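发件人：Kubíček
收件人：Clurnton 抓取学习讨论列表
主题：Re: 手持夹爪采集里的“空镜头”到底要不要删

大家好，

拖了好几天才回，先道个歉，六月这边事情全挤在一块儿了。先把原来那封信引在下面，省得各位去翻存档：

> 我们组最近在整理手持夹爪录的演示数据，发现每一条开头都有挺长一段是夹爪张着、对着桌面、什么也没夹的。有时候结尾也有。
> 我的直觉是全删掉，只留从接近物体到松手这一段，训练也快。但是同事说删了以后策略在真机上起步的时候会发呆，或者干脆往旁边飘。
> 想问问列表里有没有人正经比过？另外，空桌面这种画面，视觉编码器能学到什么？我总觉得木纹都长得差不多，喂进去就是浪费显存。
> 还有个小问题：你们的开合宽度是从图像里估的，还是另外接编码器读的？我们现在是从图像里估，指尖上没贴标记，黑手指对深色桌面的时候惨不忍睹。

这几个问题我正好都踩过，一个一个说吧。

先说删不删。我们在 Volta 这个项目里一开始也是全删的，想法跟你一模一样，觉得没有接触的画面就是噪声。写了个很粗暴的脚本，手指开合宽度不变、腕部速度低于阈值，就统统砍掉。数据集一下子瘦了好多，训练曲线漂亮得很，我当时还挺得意的，截图发到组里去了（现在想想真是手快）。

结果上真机，毛病就跟你同事讲的一样：起步发呆。机械臂停在初始位姿上面，输出的动作特别小，来回抖，就是不往下走。有时候抖着抖着突然冲出去一大截。后来我们把失败的几次回放出来看，策略看到的第一帧基本都是夹爪张到最大、中间是一片光秃秃的桌面，而这种画面在训练集里几乎一张都没剩，全被我那个脚本砍掉了。它压根没见过自己的“起点”，你让它怎么起步嘛。

所以我们换了个做法，叫它“留头留尾”吧，名字很土。每条演示的开头保留一小段，结尾松手以后也保留一小段，中间的停顿照砍不误。另外专门补录了一批纯空桌面的片段：夹爪张开，慢慢在桌上方移动，不抓东西。这批片段不拿来监督动作，只拿来做视觉编码器的辅助任务，让它预测两帧之间的相对位移。补录的画面大概就是这种样子： 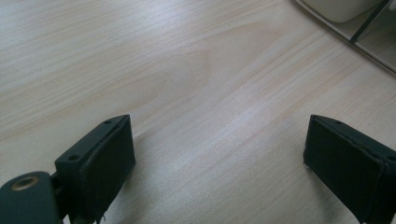 浅色木桌面，两根黑手指张开着，中间没有东西；靠下那块反光发白，木纹都糊了一点。

你说木纹都长得差不多，这一点我有不同看法！这张里面，中间偏上那块弧形的大花纹就很有辨识度，周围的细纹都是斜着走的，到了那儿就拐弯。编码器要估位移，抓的就是这类东西。真正麻烦的是反光。桌面上的反光不跟着木纹走，夹爪一动，高光在画面里的位置变化跟桌面的位移对不上，光流在那一带就很容易被带偏。我们试过把高光区域直接遮掉，效果一般，因为遮罩边缘自己又成了一个特别强的特征，编码器盯着遮罩看得津津有味。后来改成随机亮度扰动，加上在增强里往图上叠假的高光斑，位置随便放，逼着它别信高光，这个好用多了。

再说右上角。那里露着别的东西的一截边，白的、圆的，旁边还有一条浅灰的直边和一根细黑条。我们一开始觉得这种桌边杂物会污染数据，想规定录之前一律清空。后来做了个对比，同样的任务，一组是清得干干净净的桌面，一组是边上随便露点东西的。在没见过的桌子上测，后面那组反而稳一些。我的猜测是前一组学得太“干净”了，只要画面角上冒出个硬边，它就当成目标物往那儿伸。这个猜测没有严格验证过，各位听听就好，谁要是做过消融请一定回信告诉我。

说一下数字，省得有人问。Volta 这边正式用的演示是 2,000 条，补录的空桌面片段跟演示比起来很少，大约 100 段。对比了 3 种裁剪方式：全删、全留、留头留尾，每种训了 2 个随机种子。种子确实少了，卡不够，没办法。排序在两个种子上是一致的：留头留尾最好，全留次之，全删最差，而且全删输在起步阶段，一旦过了起步、手指靠近物体了，它的抓取成功率跟另外两种没什么看得出来的差别。全留的问题是慢，动作黏黏糊糊的，采集的人站着想事情的那几秒它也学进去了，学得还挺像。

具体的成功率我先不贴，评测脚本里有个判定松手的条件写得太宽，正在重跑。等跑完了我单独发一封，到时候把三种裁剪的起始帧分布图也一起放上来。

关于开合宽度。你说的黑手指对深色桌面惨不忍睹，我太懂了。浅色桌面上其实还行，两根手指的轮廓跟背景反差大，左边那根手指的上沿还能吃到一条细细的亮边，分割基本不会错。但是手指内侧那层黑色的垫子会坑人。你看图里左边那块，垫子底下已经有几根散开的黑线头了，右边那块边上也有点起毛。分割网络有时候把毛边算进手指，有时候不算，内沿就在那儿一跳一跳的，估出来的宽度跟着跳。平常没什么，一夹薄的东西就要命了。

我们现在的土办法：

一是内沿不信，信手指顶面上的小圆孔。孔在硬的黑块上，不跟着垫子变形，检测出来比较稳。用左右两边的孔算间距，再减掉一个标定好的固定值。
二是手指被画面边缘截掉一部分的时候，有的孔只看得到半个，这时候就只用看得全的那个，另一个丢掉，别硬拟合。
三是垫子换新以后一定要重新标定一次。这一条是交过学费的，Flallura 那套夹爪我们换完垫子没标，后面一整批的宽度全都偏，最后只好重录。

接编码器当然更省心，Flallura 上后来我们就接了，读数跟图像估的对着看，发现图像这边在快速开合的时候会滞后一点点，慢动作基本吻合。要是你们的任务以慢动作为主，我觉得从图像估也能活，不用急着改硬件。要是有甩、抛这一类的，还是老老实实接上吧。

还有个细节差点忘了：判断“空镜头”别光看速度和宽度。有一种情况是手指张着、人停住了，可是目标物就在画面里，采集的人正在对位置。这种停顿我们现在是留一部分的，全砍了以后策略下手特别莽，对都不对就往下扎。我们的脚本加了一条，画面中央区域有物体的停顿按比例抽帧，没有物体的才按空镜头处理。判断有没有物体用的是个很小的分类器，木纹花一点的地方偶尔会误报，比如上面图里那种弧形纹，它就犹豫过，给的分数不上不下的。我把这类画面挑出来当难负样本又训了一轮，好多了，不过换成花纹更夸张的桌子会怎么样我还没试。

脚本现在乱得没法见人，路径全是写死的，谁急用的话私下找我要，我可以先发个能跑的版本，注释就别指望了。另外想反过来问一句：你们开头那段空镜头一般有多长？我们这边每个采集员习惯差得很远，有人一按录制就下手，有人要在桌子上方晃一圈才开始。我现在“留头”是按固定帧数截的，总觉得应该按离桌面的高度来截，可是手持夹爪在录制刚开始的那一小会儿位姿估计还没收敛，高度不太可信。有做过的朋友麻烦指点一下。

先写到这儿，去看重跑的评测了。

Kubíček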